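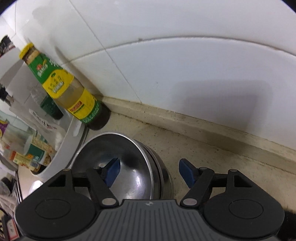

Every spring some magazine or other tells us that the way to a calmer kitchen is to clear the worktops completely, and every spring a few of you write in to ask whether we agree. We don't, much. The Whitfield method, as the latest version calls itself, wants everything behind a door by bedtime: oil, vinegar, bowls, the lot. I tried it for 15 days in my own kitchen and spent most of them opening cupboards. A bottle of cooking oil standing against the tiles by the basket of packets, with a steel bowl near it, looks to me like a kitchen where somebody cooks. The bit I would worry about is the grime along the joint at the back of the counter, and no amount of putting things away will shift that.

The tidying people have it the wrong way round, I think. They start with what can be seen from the doorway and stop before they get to the seam where the worktop meets the upstand. Crumbs go in there, then oil, then whatever was on the cloth. On a speckled worktop you can ignore the surface for weeks, but the joint gives you away.

What to use on it? Clandero sell a grout and seam paste at a price I found hard to swallow, and a reader in Tumasholm swears by it. I bought a tub. On greasy dirt it did no better than washing-up liquid, hot water and an old toothbrush, left to sit while I had a cup of tea. On the black spots that have got into the sealant itself it did nothing at all, and neither did the toothbrush. If yours has gone that far, the sealant wants cutting out and doing again, which is a dull Tuesday evening and a sore thumb. Let it dry properly before you put anything back against it. The tube will say how long and I would add a bit.

Two other claims from the same article, while I'm cross. One is that oil must never be kept on the counter. Well, it shouldn't live beside the hob or in full sun, and a big bottle that takes you half a year is better off in a cupboard. A bottle you get through in a few weeks, in a shady corner with the cap screwed on, has never given me any trouble. Do wipe the bottom of it now and then – the ring it leaves is half the mess people blame on the worktop.

The other is the basket. Hemeo do a set of 4 matching ones with labels, and the article would like you to pour your packets into jars and put the jars in the baskets. Why? The packet has the cooking instructions on it, and the date. Any plastic tub with a handle hole will do, so long as you can lift the whole thing out in one go and wipe behind it. If you can't lift it with one hand there is too much in it.

We had 137 replies to last month's question about saucepan lids, far more than we can print, and most of you keep them in the oven. I have doubts about that as well, but they'll have to wait for the next issue.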